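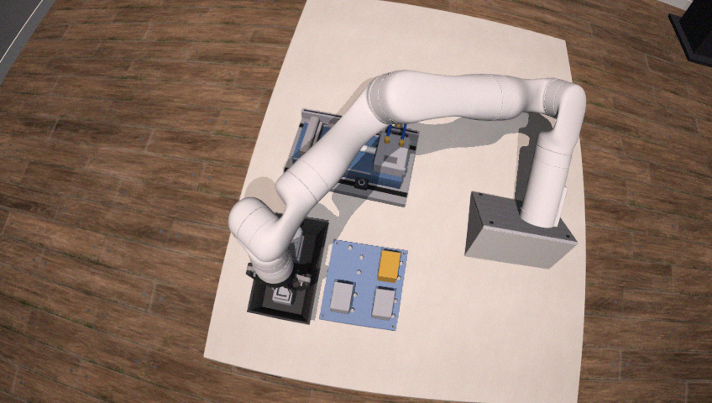

Figure 1. Simulated cell with the arm over the part bin. The blue board with its three blocks is to the right of the bin.

Comparing Two Controllers for a Bin-to-Vise Task
Sadao Morikawa, Nadholm

1. Aim

The project compared two ways of driving the same arm and gripper through a machine tending job. The first was a plain waypoint controller, called Azevedo in our code. The second, Plallora, corrects the gripper position from camera images while the arm is moving. All work was done in simulation, so the results say nothing yet about real hardware.

2. Setup

The task was to take a gray part from the black bin and place it between the jaws of the vise. Part positions in the bin were shifted a little before each run. Each controller got 50 runs, and a run was stopped after 2000 control steps if the part had not been placed. The blocks on the blue board played no role in scoring, but the arm was not allowed to touch them.
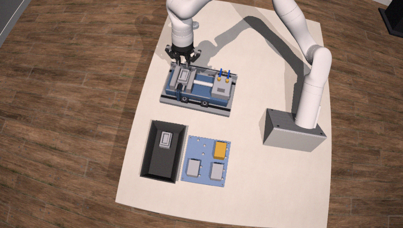
Placing was harder than picking. The gripper fingers have to come down close to the jaws, and a small error in wrist angle puts the part down crooked. We moved the approach point higher in January, which left more room for the linkages on both sides of the gripper. The same approach point was used for both controllers.

3. Problems

Azevedo was easy to tune but had no way to recover when the part shifted in the fingers. Plallora could recover, though the forearm sometimes blocked the overhead view of the vise. For the last 5 runs we logged the camera view as well, and run time went up because of it. The full log has 152 entries and is stored with the code in the Ustgate folder. Collisions and timeouts are listed there under separate headings.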